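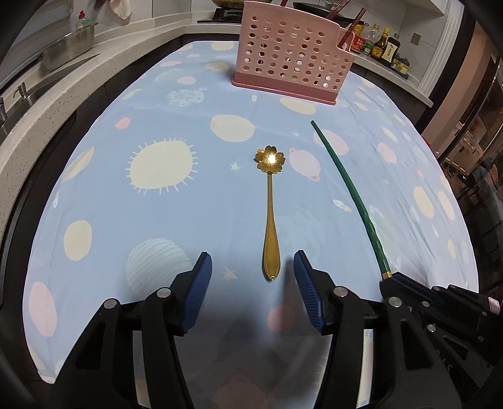

Hanne Mogensen
Columnista de Casa y Mesa

Buscar en el sitio Escriba una palabra Buscar

Guardar los cubiertos de pie

Llevo años defendiendo que los cubiertos de diario deben vivir encima de la mesa, en un bote, y que el cajón es un mal sitio para ellos. Cada vez que lo escribo recibo cartas. La última, de Gerd Görtz, lector de esta sección desde hace mucho, sostiene que un bote con cubiertos a la vista da aspecto de cantina. Puede ser. En las cantinas se come a su hora y cada uno encuentra su cuchara.

El escurrecubiertos de plástico rosa, con filas de agujeros redondos y un compartimento más bajo a un lado, me parece un objeto mejor pensado que casi todos los organizadores de cajón que he tenido. Los palillos rojo oscuro asoman por arriba y se cogen sin mirar. Lo que va en el compartimento bajo queda más a mano para los niños. Los agujeros dejan pasar el aire, cosa que no hace una bandeja de cajón, donde las migas se quedan hasta que alguien la saca y la vacía en el fregadero. En mi casa eso pasaba en diciembre, antes de las visitas, y el resto del año no pasaba.

El segundo asunto es el de los juegos completos. Mi madre tenía una cubertería de 20 piezas en un estuche forrado y comíamos con otra, desparejada, que estaba en la cocina. La buena salió tan pocas veces que al repartir la casa nadie sabía qué cuchillo era el de pescado. Desde entonces compro piezas sueltas. Una cuchara dorada con el cuenco en forma de flor abierta, los pétalos con muesca y un mango fino que se ensancha hacia el final no hace juego con nada, y tampoco hace falta. Al lado puede ir un palillo verde oscuro con una banda dorada en el extremo grueso, y los dos se entienden bastante bien por el dorado.

Mi amigo Obinna Onuoha no está de acuerdo. Dice que una cuchara con forma de flor es un adorno y que los adornos acaban en el fondo del bote. Le doy la razón en parte. Para la sopa prefiero una cuchara lisa y honda. Para el azúcar, el yogur o la mermelada, la de flor cumple, y si tiene un uso fijo no se pierde. Lo que se pierde son las cosas que sirven para todo un poco.

Con los palillos hay que ser más estricto. Un palillo sin pareja molesta, y en un bote común las parejas se deshacen en una semana. La solución que uso es comprar un color por persona: rojo oscuro para unos, verde para otro. Quien pone la mesa saca los suyos y ya está. He visto cajas numeradas, gomas, fundas de tela – todo eso dura lo que dura la novedad.

Queda el mantel. También aquí me escriben, sobre todo quienes creen que una mesa de adultos pide lino blanco. Yo prefiero un mantel azul claro con planetas, estrellas y cohetes pequeños, y un sol color crema con rayos blancos, a cualquier lino que obligue a vigilar el vaso del vecino. El dibujo disimula la mancha de tomate hasta el siguiente lavado. Además cubre una mesa larga sin que la mesa parezca preparada para una firma ante notario.

No pido que todo el mundo tire la bandeja del cajón. Quien tenga una cocina estrecha o un gato curioso hará bien en conservarla. Al señor Görtz le propongo una prueba sencilla: que deje los cubiertos de diario en un bote sobre la mesa durante 17 días y guarde los demás donde quiera. Si al terminar sigue viendo una cantina, publicaré su carta entera.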